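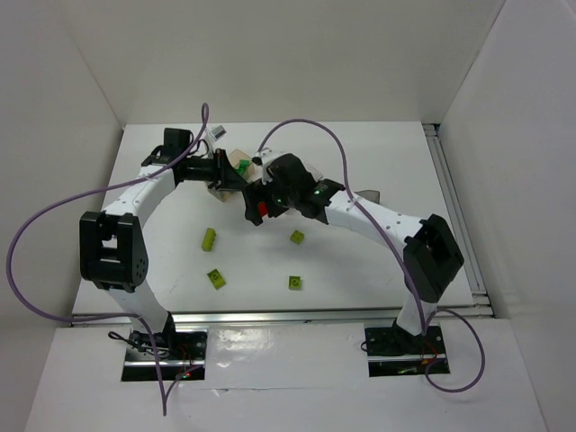
How many examples does it take to teach a pair of arms one small job? More than the people selling the software will tell you, and a good part of them will be bad.

I've been keeping count since September. We have 911 recordings of the toy brick task on disk. The Nineck write-up that talked me into this says 349 should be plenty, and maybe it is if your operator is patient and never has a bad afternoon. Ours was me. I went back through the first 26 one evening and threw out more than I kept – long pauses, second grabs, a brick nudged along with the side of the finger until it happened to be where I wanted it.

A model trained on that learns the pauses too. Amato, the labeling tool we pay for, marks every one of those runs as a success, as the brick ends up in the right place and that's all it checks. So I'm suspicious of any score that comes out of it, including the good ones.

The two-arm handovers are worse. Both grippers have to come together over the middle of the table, and I have about six ways of doing it depending on my mood. Odora's docs say variety helps. Variety in where the bricks start, sure. Variety in my own bad habits, I'd like to see the numbers.

The Flotside people keep saying the answer is more data. They also rent storage. My plan for now is to stop at 900, delete down to the runs I'd be willing to show someone, and train on whatever is left. If it does worse than the full pile I'll post that too.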